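Sorting out spice jars and odd bottles on a white table top, where do I start?

Asked by Nour Khasawneh, 3 September 2026

Hello all! I've finally pulled the little jars out of the cupboard and I'm trying to decide what lives together. Some are short, some taller, and I can't tell which lid is which once they're pushed to the back. Do you group by size or by what's inside? 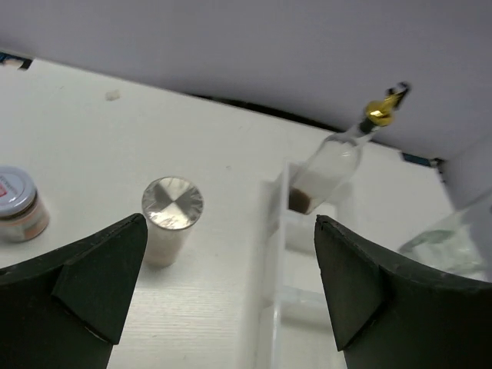
Jar with the white and blue lid, next to the silver-lidded one

I've also got a clear glass bottle with a squared base that I'd love to keep for oil, but it's a good deal taller than the rest.
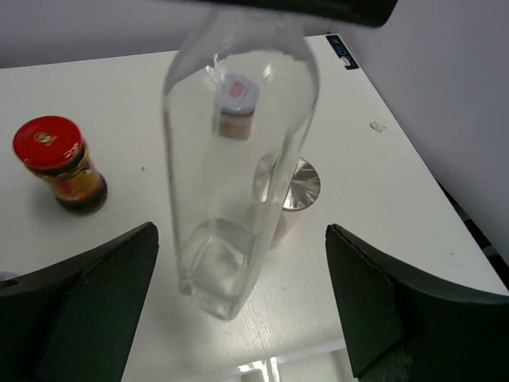

The clear bottle, with the red-lidded jar to the left

My shelf is 30 cm deep, if that helps.

2 answers

Ulises Cáceres
Lovely job to be getting on with! I'd go by what you reach for most, and let the sizes sort themselves out. Daily things at the front, baking bits behind, and the tall bottle at one end where you won't knock it with your sleeve (I speak from experience, and oil takes ages to mop up). A dab of masking tape on each lid with the name on helps no end.

Hastel
get a turntable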